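Trindmont opens order book for its everyday tableware to small cafés and guest houses
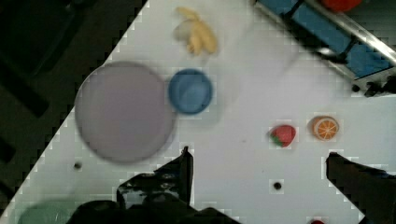 A plate and a small blue bowl on a white table. Photo: Trindmont

Droscombe, 28 May 2024 – Trindmont, the tableware supplier from Droscombe, announces today that small cafés, guest houses and nurseries can order directly from its warehouse. Until now the company sold only through wholesalers, and the smallest order was 80 pieces of one shape. From this week the smallest order is 13 pieces, and different shapes and colours can be mixed in one box.

The change was prepared since January, when Trindmont asked its customers what stops them from replacing old plates and bowls. Many owners of small businesses answered that they did not need so many pieces at once, and that they had no dry place to keep them. Some of them bought from supermarkets instead, and after one year they could not find the same plate again.

"We heard the same story many times," says Eftychia Balaskas, managing director of Trindmont. "A guest house with five rooms breaks two bowls in the summer and must buy a full carton. It is not a good feeling for the customer, and for us also it is not good business."

The direct range has 57 items, among them dinner plates, side plates, soup bowls, dessert bowls, mugs and serving dishes. Trindmont promises to keep every shape in the range for at least six years, so that customers can replace single pieces without changing the whole set. Colours will be reviewed every second year – a colour which is taken out will be announced 12 months before.

Orders are packed in boxes with paper filling, without plastic foam. Temitope Onuoha, who leads the warehouse, has trained a new packing team of four people for this work. Pieces that arrive broken are replaced free of charge if the customer writes to the company within seven days.

Delivery is made by the transport company Falareck and takes three working days on the mainland. For islands it can take longer. Customers who live near Droscombe may also collect their boxes from the warehouse gate between 9 am and 4 pm.

One of the first customers is Ugwu, a family café with two branches. "I ordered bowls for porridge and plates for cake in the same box," says the owner, Ese Ugwu. "Before, I had to share a delivery with my neighbour and then we divided it on the pavement."

A printed price list can be requested free of charge.

Press contact:
Salamatu Okoro, Trindmont press office, Droscombe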